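Setting up a table-clearing trial for a single-arm robot

Written by Gerrit Timmermans
Last updated: Thursday, April 2, 2020

Contents
1. Scope
2. Choosing the chore
3. Laying out the table
4. Writing the pass rule
5. Running the trials
6. Reading the results
7. Moving from simulation to a real kitchen

1. Scope

This page explains how to test whether a fixed, single-arm robot can clear loose items from a table into a tray. It assumes you have a working simulator, an arm model with a gripper, and a controller of some kind, learned or scripted. It doesn't cover training.

The test answers a narrow question: given one table and one family of layouts, how often does the arm finish the chore without help? Readers who want to know whether a machine can tidy a house will find part of the answer in section 7, and it is not an encouraging one.

The procedure was worked out at Bromwood on the Plonia controller. Any controller that accepts a target list and returns joint commands will do.

2. Choosing the chore

Write the chore down as one sentence before opening the simulator. Ours reads: "Move every loose small item on the table into the tray and leave everything else where it was."

The second half matters. A controller that gets all the items into the tray but drags a bowl off the table has failed the chore, although many scoring scripts would give it full marks. Household work is full of such conditions. A person wiping round a vase does not need to be told about the vase.

Avoid verbs that hide several jobs. "Tidy", "sort out" and "clear up" should each be split until every part can be checked from object positions alone.

3. Laying out the table

Fix the arm base first and mark out its reach on the tabletop. Keep all targets inside that area. If an item can't be reached, the trial measures your layout and tells you nothing about the controller.

Place the tray next. Then add the small items and at least one large object that has to stay put. Put some of the small items close against the tray and some close against the large object. Items standing alone in open space are easy, and a layout made only of those will flatter the controller.

Check the following before saving:

Each item rests on the table and does not sink into it. Let the physics settle for 2 seconds, then read the heights again.
No two items overlap at the start.
The gripper opening is wider than the narrowest side of every target.
The arm can return to its start pose without passing through the tray.

Generate the variants by shifting and turning the items, using a stored seed for each one. Our set has 216 layouts. Save the seeds with the results, or a failed trial cannot be repeated.

4. Writing the pass rule

A trial passes when all three checks hold at the end of the time limit:

Every target's centre lies inside the tray walls and below the rim.
No object that should have stayed has moved further than the allowed distance.
The gripper is open and clear of the tray.

Set the allowed distance before the first run and don't change it afterwards. It is tempting to loosen it when a good controller keeps nudging the large object by a small amount. Record the nudge as a failure and look into it.

Partial credit may be logged, but keep it in a separate column. In a kitchen, a table with one item left on it still needs somebody to come and move that item.

5. Running the trials

Run every layout the same number of times. Don't stop early on layouts that always pass.

Log joint positions, gripper state, object positions and contact forces at each step. Contact force is the one people leave out, and it is the one you will want when a grasp slips. Version 2 of the Ikton logger writes all four to a single file.

Our last full run was 2,400 trials, which included repeat runs and a batch of layouts held back from tuning. Of those, 929 passed all three checks.

6. Reading the results

Sort the failures by the first thing that went wrong and ignore what followed. A dropped item that rolls under the arm and jams the wrist is a grasp failure.

In our run, most failures began with an item close to something else. The fingers came down correctly over the target and touched its neighbour on the way. Slower descent helped a little. Choosing a different order helped more — taking the outer item first opened up room for the next.

Schouten, who checked the logs, also found passes that should worry anyone. The arm had pushed an item against the tray wall, lost it, and caught it again by luck. Replay a sample of passes as well as failures.

7. Moving from simulation to a real kitchen

Expect the pass rate to fall. Simulated blocks have known weights and tidy edges. Real tables carry crumbs, damp rings, spoons and paper, and the lighting changes during the day. Start with rigid items of the same size as the simulated ones, then change one property at a time.

Keep the pass rule exactly as it was. If the two sets of results were scored differently, they cannot be compared.

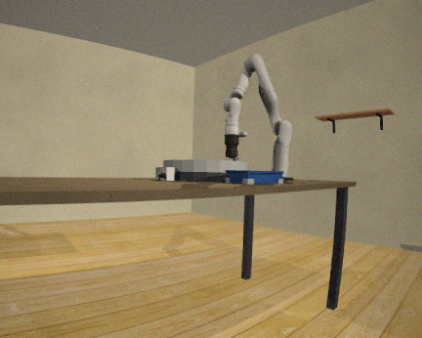 Can a robot arm take over clearing the table at home yet?

Only under narrow conditions. With a fixed table, known rigid items and a tray within reach, an arm can finish the chore some of the time, but our pass rate is too low for it to be left to work unattended.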